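Monday, October 8, 2018

# House rules for a small robot cell

I spent most of last week rewriting the rules we use when we set up a new arm task at Nitmont. The old set was a wiki page that four people had edited and none of us had read from top to bottom. Half of it was about a machine we sold two years ago. Tarun Katiyar asked me where the rule on parking heights had gone, I couldn't find it, and that was enough to get me started.

I'm putting the new version here because I get asked for it, and because I would like people outside our shop to pick at it. It covers small bench work only: one arm, one table, bins and boxes, light parts. If you run anything heavy or fast you need more than this. It also doesn't replace a proper risk assessment. We do one of those for every cell before power goes on, and it gets signed by somebody who didn't build the thing.

## Where the rules came from

Some came from the safety training we all take. Most came from small mistakes. Two of them I made myself, and the worst of those was a tray task for a customer called Hevberg, where I changed the gripper and forgot to change the tool length in the program. The arm pushed the fingertips into a bin floor at slow speed. It cost us a pair of fingers and an afternoon.

Lalit Vashisht went through my draft and crossed out anything that used the word "appropriate." His view is that a rule you can't check by looking at the cell, or at the file, isn't a rule. I lost nine lines that way and I don't miss them. A few I argued for and kept, and you'll probably spot which ones.

## Model first

We build every cell in simulation before we move a table. This used to be optional. People skipped it for short jobs, and the short jobs were where we kept finding that a box stood in the way of the wrist, or that the far bin could only be reached with the elbow somewhere silly.

The model has to hold everything the arm could hit. That means the pedestal, the racks, the walls and any shelf nearby, even if the arm has no business going near it. Bhupendra Uniyal leaves the walls out when he's in a hurry and we have talked about it.

It doesn't have to look nice. I do like having shadows turned on, though, as they help me judge height when I'm looking at a still from one side. For real distances we use the collision check and never our eyes.

## The rules

1. **Name the parking pose and save it with the task.** Every program starts and ends there. A pose that lives only in somebody's head gets changed without anyone noticing.

2. **Park with the gripper empty and clear of the table.** If the arm stops while holding a part, the operator takes the part out by hand with the drive power off, then logs it.

3. **Measure the tool again after any change to the hand.** This includes brackets and plates. A small plate on the side of the hand won't change where the fingertips are, but it does change what the hand can hit, so the collision model gets updated the same day.

4. **Approach bins from straight above.** Come down slowly for the last part of the move and leave by the same line. Slanted moves into a bin need a second person to check them in the model.

5. **Give fixed things a fixed place.** Racks are located by stops or bolts. Tape on a tabletop is fine for a trial and is not fine for a job that runs next week.

6. **Write down which bins are allowed to move.** A bin that sits out on the table is treated as movable and its position is checked before each run. A bin in a rack is treated as fixed once the rack has been checked.

7. **Plan around the tallest thing on the table.** Travel height is set from the top of the tallest box, plus a margin that goes in the task sheet. Lower travel moves need a written reason.

8. **Label boxes on the side the operator stands.** Archana Ahuja added this one after a long morning with the wrong tool box. Color strips are useful, but a label still has to be there as well.

9. **Save a still of the model in the parking pose.** It goes on the first page of the task sheet, and the operator compares it with the real table before the first run of the day. The one below is from the Clirkow bench layout, with the fingers closed and pointing down, one yellow bin out on the table, and two more in the rack. 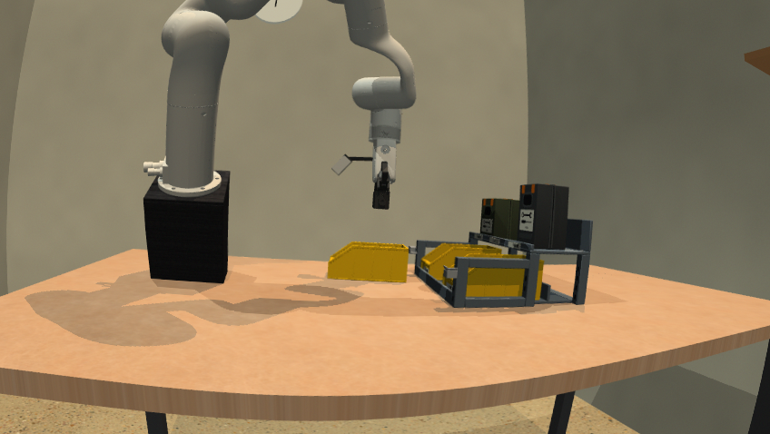

## What I haven't settled

Speed is the big one. The draft says first runs are done at reduced speed with a hand on the stop, and everyone agrees with that. What we don't agree on is when you may turn it up. Hemant Bhatia wants seven clean cycles. I would rather tie it to the type of move – a lift out of an open bin is a different matter from a reach into a rack – but I haven't found a way to write that down which passes Lalit's test.

The other open point is who owns the model after handover. If a customer moves the rack, our file is wrong, and the still on the task sheet is wrong with it. For now the sheet says that whoever moves a fixture stops the cell and calls us. I know how often that will happen on a night shift.

I plan to go over the list again in December, once the Clirkow job has been running for a while. If your shop has a rule for either of these, leave it in the comments, with the exact wording if you can share it.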